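Rustholm Community Hall, Back Rooms
Safety walk-round, 21st September

Dear all, thank you for leaving things so tidy. It made the morning a pleasure, and I have only a handful of things to grumble over!

Entrance and corridor
Floor mats flat: OK
Exit sign lit: OK
Fire door closes by itself: NEEDS WORK. It gets most of the way and then has a little rest. I've oiled the hinge, but the closer (the old Stirum one) really wants replacing before December.

Kitchen
Extinguisher in date: OK
Fire blanket on hook: OK, and thank you to whoever moved the tea towels off it.
Kettle cord: OK
Toaster: REMOVE. The plug is cracked, so I've put it in the cupboard with a note on. The sticker says 2000 watts, which is plenty to be sending through a broken plug.

Craft room
Tabletop sound, no splinters or raised edges: OK
Floor under and in front of table clear: NEEDS WORK
Items leaning on wall: PLEASE WATCH. Long boxes can slide when the table gets bumped, so lay them flat if you would.
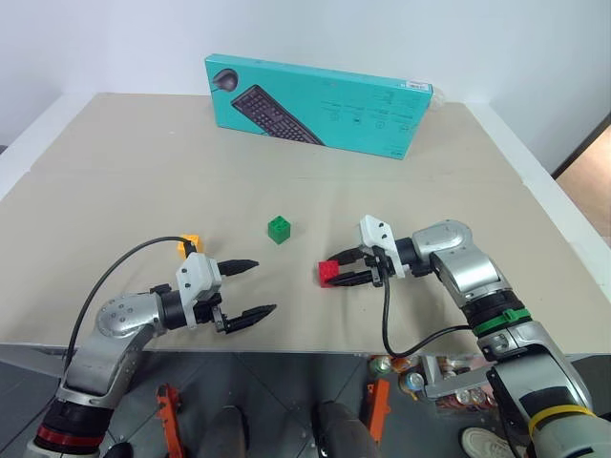
Craft room table, with keyboard box upright against the wall.

Small toys off the floor: OK
Window catches: OK, though the left one is stiff and needs a good firm push (mind your fingers).

Store room
Ladder, tag 3348: OK, all 6 rungs firm
Shelves fixed to wall: OK
Heavy things low down: NOT YET. The Clurnside folding chairs are still on the top shelf, and I'm not brave enough to lift them down alone. Any two of you with 15 minutes to spare would be doing me a great kindness.

Copy to go in the blue folder by the office door.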